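Multis M2 Linear Light Fixture: Review After One Winter

Posted 20 Mar 2019
Filed under: Workspace, Lighting

The Multis M2 is a surface-mounted linear fixture sold for workshops, studios and light commercial rooms. It comes in a single length and a single color temperature, with a frosted diffuser and a steel tray. We installed the first batch in September under the mezzanine of our work room and have run them every working day through the winter.

The problem to be solved was the ceiling height. The main part of the room is tall, with exposed beams and round ceiling lights, and the light spreads well before it reaches bench level. Under the mezzanine the ceiling is low. A round fixture there puts a bright patch on the floor and leaves the ends of the tables dim. A linear source held close to the ceiling is the usual answer, and the M2 is one of the cheaper ones that can be wired in a row from one feed.

Installation. The tray fixes with two screws, and the slots are long enough to correct a badly placed hole. The knockout for the cable is at one end only, so check the orientation before drilling. The terminal block is small. Solid wire goes in without trouble; stranded wire needs ferrules. The diffuser snaps on along its whole length and has to be started at one end. Starting it in the middle bows the plastic, and it pops off again overnight.

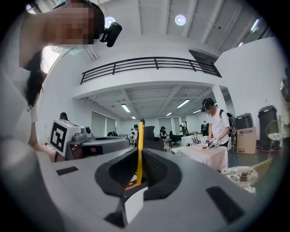

Light level. I measured at table height with the Akumley handheld meter, with the daylight blocked. Directly below the row the reading was 500 lux. At the wall end of the table it dropped to 297 lux, which is adequate for assembly and a little low for reading small print. Adding one more fixture toward the wall would fix this. White walls help considerably, and a room with darker paint should expect lower numbers.

Glare. Acceptable when seated. Standing up is another matter, as the diffuser is flat and does nothing to limit the light leaving at a shallow angle. Someone on the open floor looking back under the mezzanine sees the fixtures edge-on and they are bright. Chuensuk makes a clip-on louver that fits the M2 tray, but it costs nearly as much as the fixture and I have not tried it.

Color. Slightly cool next to the round lights on the upper ceiling. The difference shows on white surfaces and gray plastics. It has no practical effect on bench work, although anyone matching paint or fabric should take the sample to a window.

Noise and flicker. No audible hum at bench distance. There is a faint buzz for the first minute after switch-on in a cold room. I saw no flicker by eye and did not test for it with an instrument.

Cleaning. Dust collects on the upper lip of the diffuser, where it shows as a gray line when lit. A dry cloth removes it. Solvent cleaners are ruled out by the instruction sheet.

Faults. One fixture failed at 100 hours. The replacement was sent without a return being requested. The others have given no trouble.

Compared with the Rudedness strip we used before, the M2 is easier to wire and has the better diffuser. The Rudedness has a stiffer tray and knockouts at both ends, and I would still choose it for a long run on an uneven ceiling.

Rating: 4 out of 5. One point off for the single knockout and the side glare.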